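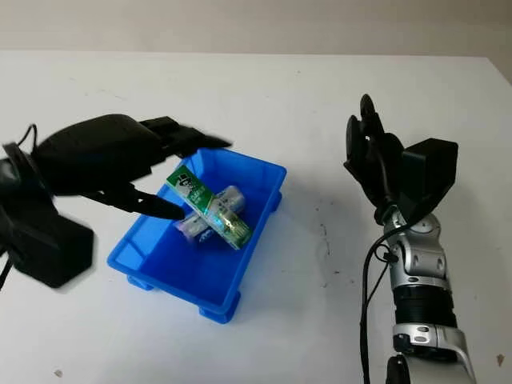 ## 4.3 Verificação dos cabos e ajuste da pega

Este procedimento aplica-se à célula de dois braços Suvarura, depois de cada troca de mão ou de punho. Mantenha o botão de paragem ao alcance durante todos os passos.

1. Coloque os dois braços em repouso e desligue a alimentação das mãos.
2. Siga cada cabo desde o punho até à base. Deve ficar uma folga em arco, sem torção.
3. Reaperte os parafusos do punho em cruz.
4. Ligue a alimentação e carregue o perfil 63 no programa Nokitz.
5. Ponha o tabuleiro no centro da mesa e execute o ciclo a baixa velocidade.

**Nota:** se surgir o código 1735, repita os passos 3 e 4. 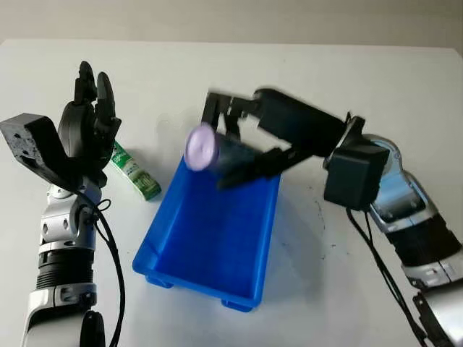 A força de aperto regula-se por objeto – nunca por braço. Comece pelo valor mais baixo e suba um nível de cada vez. Para objetos cilíndricos, como a lata escura de tampa lilás, os dedos compridos da garra devem ficar um de cada lado do corpo, com a lata por cima do tabuleiro azul antes de abrir.

**Cuidado:** não introduza as mãos na área de trabalho com os braços sob tensão.

6. Guarde o perfil e registe o valor na ficha da célula.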